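September, after closing

I write this at the counter because at home I would fall asleep before the second line. The cash drawer is counted and it is correct, which I note because on two evenings this month it was not correct, and both times the mistake was mine.

Today I made the numbers for the summer. I was postponing it. The accounting program wants every supplier invoice entered before it will show me the page with the result, so I drank one coffee and entered all of them, also the ones from Hiron that come with the wine and are printed so pale that I must hold them against the lamp. Then the page came. Sales are almost the same as last summer. But I sold fewer bottles, and the prices are higher, so "the same" is in truth a little less. I had felt this already. In the evenings between six and eight there used to be a line to the door, and now I have time to straighten the labels.

What surprised me is which bottles. The expensive ones are fine. The very cheap ones are fine too. It is the middle of the shelf that does not move, the wine a person takes to a dinner without thinking long. I have some 40 cases of such wine in the back, and I paid for them in spring when I was more optimistic.

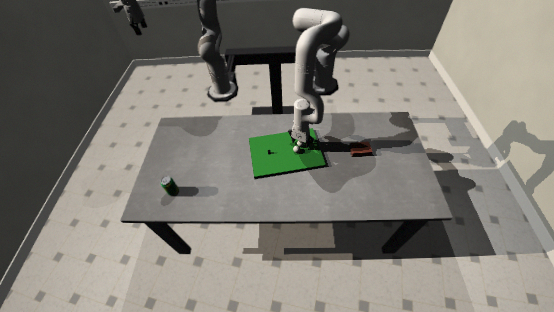 I called Hiron before lunch and asked if they would take a part of it back. The woman was polite. She said no, they do not take back wine after so many weeks, but she can give me 30 days more to pay the last invoice. I said thank you and wrote it down with the hour, 11:20, because in spring they promised me something by telephone and later could not remember it. Thirty days is a help. It covers the rent coming before the holiday orders begin, if they begin like last year.

Then there is the delivery question. Datent sent again their offer, the third one. They would put my shop in their app and their drivers would bring the bottles to people. For this they want a piece of every sale, and on beer the piece is bigger than what I earn. I calculated it twice. On spirits it would work, on beer I would pay for the pleasure of working. I asked if I could list only spirits and wine, and they answered that the catalog must be "representative." I looked up this word to be sure I understand it properly. I still do not know how many beers are representative.

The store Bright, across the big parking lot, has been with Datent from the beginning. I see the drivers going in. I also see that they changed their opening hours and now close one hour earlier, so perhaps it is not going so beautifully there either. I am a little ashamed that this made me feel better.

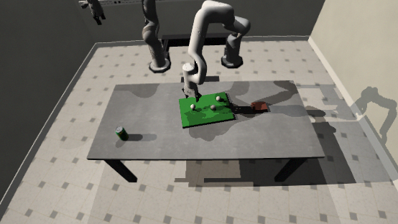 My own idea is the tasting table. I have wanted it for two years, and the license allows small tastings if I inform the city first. I would take the place near the window where the boxes of seltzer are standing now. For the top I thought always of wood, but wood drinks every drop of red wine and after one month it looks like a map. Today I think more of something gray, with a mottled surface like concrete and a thin dark rim, on black legs that go a little inward toward the floor. On it one bright green board, flat, for the bread and cheese, so that people see from the street that something is happening. Gray and green together look fresh, and I would not be tired of them after a week. The question is the price. I will permit myself not more than what I get for 6 cases from the middle shelf, and the first tastings must be with exactly this wine. So the table would pay itself from the problem. On paper it is a nice calculation.

I wrote to the city in the afternoon to ask which form is the right one. An automatic answer came, with a number and no date.

The other post was from Uvby, the insurance. The yearly premium goes up by 51 dollars. I expected worse, the bakery had much worse. I will pay it and not read the explanation, which is four pages long. Well, I will read the page about broken glass, because last winter I did not read it and I believed that the front door was included. 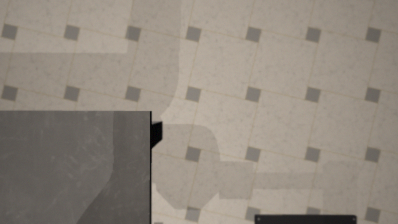
A small good thing — the man who buys one bottle of vermouth every two weeks came in and asked what else I would drink if I were him. In all these years he asked me only for a bag. I gave him the Portuguese white from the middle shelf and told him honestly that I have a lot of it. He laughed and took two.

Tomorrow:
- call the landlord about the lamp over the back door
- move the seltzer, at least half, to see how big the place near the window is
- write a new price for the middle shelf, but not too low, people get suspicious
- order beer, less than usual
- answer Datent. No for now, friendly.

It is twenty past ten and the refrigerator is making again the noise. I will listen to it in the morning.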